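Brunomska Publishes Folding Guide for Denim and Heavy Cotton Garments

PALMA, March. Brunomska, a supplier of bedroom storage and garment care products, has released a folding guide for denim and other heavy cotton clothing. The guide is the second in the company's home laundry series and replaces the trouser section of the earlier general edition. It covers sorting, folding and shelf placement for households that store jeans in a standard wardrobe.

The recommended method is a lengthwise fold. The garment is held by the waistband, one leg is brought over the other, and the inner and outer seams are aligned before the fabric is laid down. The crotch seam is then tucked inward so that the long edge is straight. For shelf storage, the folded garment is turned up from the hem in two further folds. For rail storage, no further folding is needed and the garment is placed over the bar at the knee.

A bed is specified as the work surface. Most dining tables are too short to take a full-length adult pair together with the garments waiting to be sorted. The guide advises placing unsorted clothing at one end of the bed and leaving the remaining length clear for folding. Dark and light denim should be kept in separate stacks until new dark garments have been washed at least 5 times.

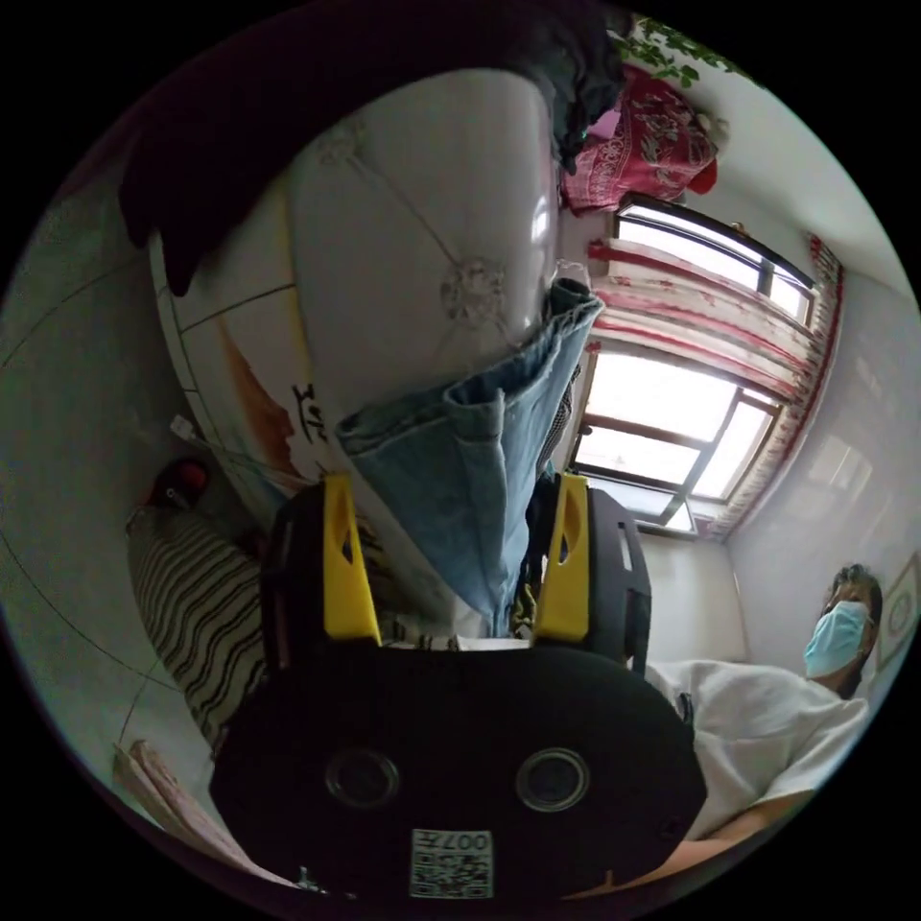
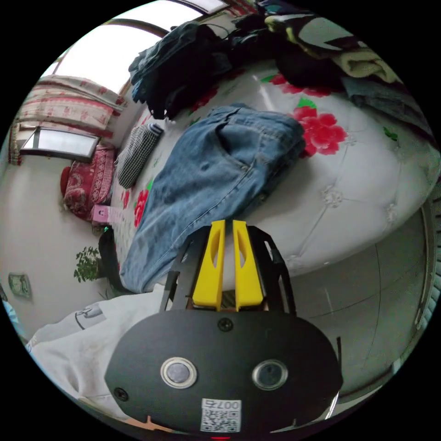 Folded light blue denim jeans in a bedroom.

Frayed and raw hems are treated in a separate section. Loose threads at the leg opening should be trimmed to the length of the existing fringe and should not be pulled. When a frayed pair is stacked, the hem is placed on the inside of the final fold to prevent threads from catching on zippers and rivets.

"The lengthwise fold puts the crease along the leg, where it falls out in wear," said Joaquín Espinoza, head of product documentation at Brunomska. "A crease across the thigh stays in heavy cotton for most of a day. We also had repeated requests for shelf limits, so those are now stated for each fabric weight."

For heavy denim, the guide sets a limit of 6 pairs per stack. Stacks above this height tend to lean when a pair is removed from the middle. Mixed stacks should be arranged with the heaviest garments at the bottom.

The shelf dimensions in the guide correspond to the Prustden line of wardrobe inserts. Users of other wardrobes can apply the same limits after measuring shelf depth.

A first printing of 2000 copies will be distributed through Clornov home goods stores. The text is available in English and Spanish. Retailers may request counter copies from the Brunomska documentation office in Palma.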